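Site Visit Report: Carnitz Robotics Open Day
Introduction to Automation, Team 6
Written by Jordan Wragg

1. Why we went

The course requires one visit to a working lab and one report about it, and most teams picked the bottling plant because the bottling plant gives you a free soda. We picked the Carnitz open day in January, partly because our project is on grasping and partly because Wilfredo Dalisay had already signed us up.

The lab is on the second floor of the Mottram building. The sign in the lobby sends you to the third. We spent a while on the third floor, where people were very nice to us and did not work on robots.

2. What we were shown

The day had a welcome talk, a tour, and a demonstration of a two-armed robot named Itska. The welcome talk had 47 slides. I took notes through the part on company values and then started saving my pen.

The demonstration was about handling food, and the food was steamed buns. I had expected gears or little colored blocks, which is what we use in class, and I will admit that buns held my attention much better. The task is to move them between a plate and an electric steamer with a two-finger gripper. A bun is a mean choice of object. It is round, it has no edges to line up with, and if you squeeze it like a block you have a different snack.

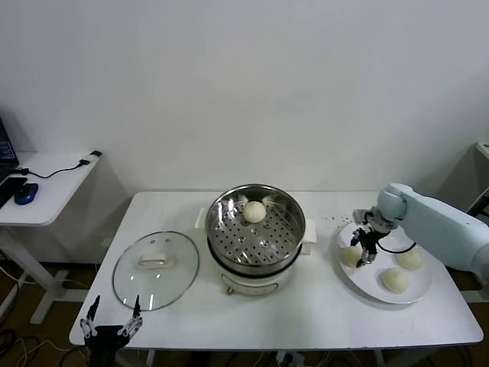 Our guide said the software underneath, Clornora, learns from recorded runs in which a person steers the arms. They had collected 1702 runs for the bun task and kept 1066 of them. Wilfredo asked what was wrong with the others. The guide said "various things" and moved on to the subject of lighting. I would have liked a whole slide on the various things, and I know which of the 47 I would have traded for it.

We were allowed to stand behind a strip of tape on the floor and ask questions. Most of ours were about force. Our own gripper in the class lab closes until it can't close any more, which is fine for wood and has been hard on everything else. The guide explained that they cap the closing force for soft items and also limit how fast the fingers come together. We wrote that down twice.

3. The layout

I paid more attention to the table than I planned to, mostly as a result of standing so far from it. Everything has its own spot: glass lid flat on the left, steamer in the middle, plate on the right within reach of the arm that does the lifting. It is a plain setup with a plain wall behind it. Our class station has a poster, a plant and somebody's jacket in view at all times, and we have been blaming the code. 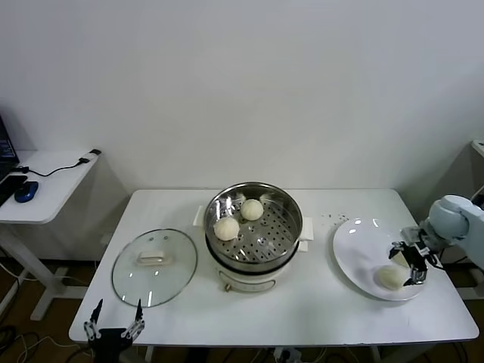 Figure 2. Two buns in the steamer tray and one on the plate, with the right gripper beside it.

The side walls of the tray leave less room than an open plate does, so the approach has to come from higher up. I asked whether the shiny steel confused the cameras. The answer was "sometimes" – the shortest one we got all day, and the one I believed most.

4. What we will use

We are changing two things in our project. The gripper gets a force cap before the next test, and the station gets cleared, jacket included. Wilfredo also wants to switch our test object from blocks to dinner rolls. I have agreed to this on the condition that he buys them.

We did not get to try the controls ourselves. There was a sign-up sheet for that, on the third floor.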